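4. Folding and Stacking

Before you start, clear the top of the Trolley and lock both wheels. It will roll during step 3 otherwise, and it always picks the direction of the stairs.

1. Sort by fabric. Knits and sweatshirt material go on the right, printed woven cloth on the left. Socks are covered in Section 6, along with other disappointments.

2. Lay one piece down and smooth it from the middle outward. Two passes are plenty. A third is for people expecting company.

3. Fold the long sides in, then fold the piece in half from the bottom. Keep the fold toward you.

4. Set the piece on its stack. Stop when the stack reaches the rail.

Note: Large printed pieces such as curtains and throws need a second pair of hands. If the second pair of hands has suddenly remembered an errand, drape the piece over the rail and fold it from there.

Caution: Do not use the pattern as a guide for a straight fold. Once the cloth bends, the rows wander off on a slant, and your fold will go with them.

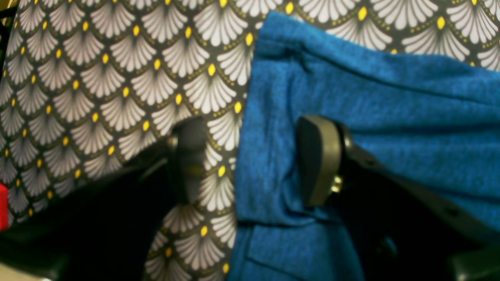 Fig. 4. Bunched blue cloth beside a draped fan print. Smooth both before folding (step 2).

5. Unlock the wheels and push from the handle end. Pulling works too — until the Trolley catches up with your heels.

If a stack tips over, return to step 1. Lint is covered in Section 5.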